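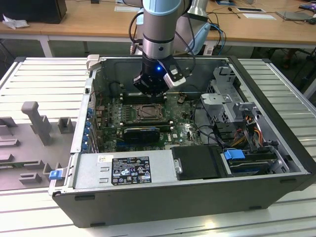

Vedmont Community Help Digest, Issue 40, page 5

Old desktop: replace the processor and keep the rest, or start over?

Posted by Harish Chowdary, 19/03/2021

I have a desktop tower that I bought secondhand in November from a small shop in Werau. The shop put it together from used parts. It ran fine until last month. Now it turns on, the fans spin, and nothing comes up on the monitor. Sometimes it shuts itself off after a few seconds and then starts again by itself. It will do this over and over until I pull the plug.

What I have tried so far: a different monitor, a different cable, and another outlet. I also took out the memory and put it back in. None of it made any difference. The shop looked at it and told me the processor was bad and that I should just get a new machine, which they would be glad to sell me.

I use it for bookkeeping, email and some light photo editing. I don't play games on it. A used processor of the same model would cost me $40 from a seller in Narlow. A replacement board is $50 from the same seller. I don't want to buy both if I only need one, and I don't want to buy either if the power supply is the real problem.

My questions are how to tell which part has failed, and whether it is hard to change a processor if you have never done it. I have a screwdriver set and plenty of time, but no test equipment. I also need to get my bookkeeping files off the drive before the end of the month, so if there is a safe way to do that first I would like to know.

Gangadharan Pillai

Processors don't fail very often. Of the parts you list it would be the last one I'd buy. A machine that starts, stops and starts again is more often dealing with a bad power supply, memory that isn't making contact, or a fault on the board. I would work through those first.

Get your files off before anything else. Shut the machine down, unplug it from the wall, and take out the drive. If it is a regular SATA drive, a USB adapter cable will let you plug it into any other computer and copy the folders across. A 3.5 inch drive needs an adapter with its own power plug. The smaller 2.5 inch ones usually run from the USB port. If your drive is the flat stick type that screws down to the board, you need a different adapter, so look before you order. Also check whether the drive was encrypted. If it was, you will need the recovery key.

Then strip the machine down. Lay it on its side, take the panel off, and touch a bare metal part of the case before you reach in. Disconnect everything that isn't needed to start: the hard drives, the optical drive, any add-in cards, all the USB devices. If the processor has built-in graphics and the board has a video output, take the graphics card out too and plug the monitor into the board. Leave one stick of memory in. Check the board manual for which slot to use with a single stick, as it isn't always the one you would guess.

Make sure both power connectors are pushed all the way in. There is the wide one with 24 pins and a smaller one, 4 or 8 pins, near the processor. The small one gets missed a lot.

Try each memory stick by itself. If nothing changes, borrow a power supply that you know works and that has the right connectors. Some brand-name desktops use their own connector, so compare before you plug anything in. Never open up the power supply itself.

If it still does the same thing, you are down to the board or the processor, and without a spare of one or the other you can't tell them apart for certain. Look at the board for capacitors with bulging tops or brown crust. If you see that, it's the board.

As for changing the processor, it isn't hard but you have to go slowly. Remove the cooler after loosening its screws a little at a time, in a cross pattern. Lift the lever on the socket, open the frame if there is one, and lift the chip straight up by its edges. On some sockets the pins are in the socket and on others they are on the chip. Either way, don't touch them. The new chip has a small triangle on one corner that matches a mark on the socket. It should drop in under its own weight. Never push it. Clean the old paste off the cooler with rubbing alcohol, put a pea-sized dot of new paste on the chip, and put the cooler back on.

werau_dad3610

just buy a new one. Mine did the same and I spent more on parts than it was worth

Gunawan

Agree with the long answer above. One addition: reset the BIOS before spending any money. Unplug the machine, take the round coin battery out of the board, wait five minutes, and put in a new one. It's a CR2032 on most boards and they sell them at the grocery store. I had a restart loop on an office machine and a new battery plus the reset cleared it up.

If you do end up buying the used processor, ask the Narlow seller for clear pictures of the underside and whether they take returns. And write down the board model and its BIOS version if you have it anywhere. Even the same processor family can need a newer BIOS on some boards.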